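Clear stepped display rack, how do I stop things sliding around?
Posted in Home & Shop Help, Small Retail

floltumeck

Hi all! I run the little snack counter at our community hall (Saturday mornings mostly, it's not a big operation) and I bought one of those clear acrylic tiered racks to sit on the table by the cash box. Candy bars go on one tier, and the small boxed stuff and a jar go on the next one over.

I love how it looks but two things bug me. The candy bars won't stay straight, so by ten o'clock they're all at angles. And the rack shows every fingerprint and scratch under the lights. I've already wiped it with window spray and I think that made it hazier.

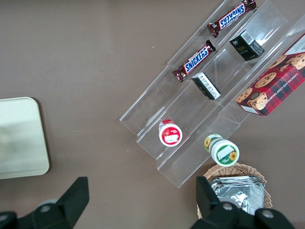

I'd also like to know if people mix sizes on one tier or keep everything the same. My Snickers look fine end to end, but the little black boxes next to a round jar look kind of random to me. My table is brown and you see it right through the plastic, so maybe that's part of it?

requena_corner

Stop using the window spray! A lot of those have ammonia and it can cloud acrylic for good. Lukewarm water, one drop of dish soap, soft cloth, pat it dry. No paper towels, they scratch. I've had mine 7 years and it's still pretty clear.

For the sliding, get a roll of clear non-slip drawer liner and cut strips a bit narrower than the tier. You can hardly see it once there's candy on top. I'd put the jar at one end by itself and turn the boxes so the barcodes face away from the customer. Mixed sizes are fine, just leave a gap between kinds.

skolitz

just put more candy on it, they can't slide if it's full lol

tralteck22

Seconding the liner. A white sheet of poster board under the rack helps too if the brown bothers you, I did that at our school booth and everything looked brighter. Mine took almost 2 sheets but it's a long rack. Tape the corners down or it creeps.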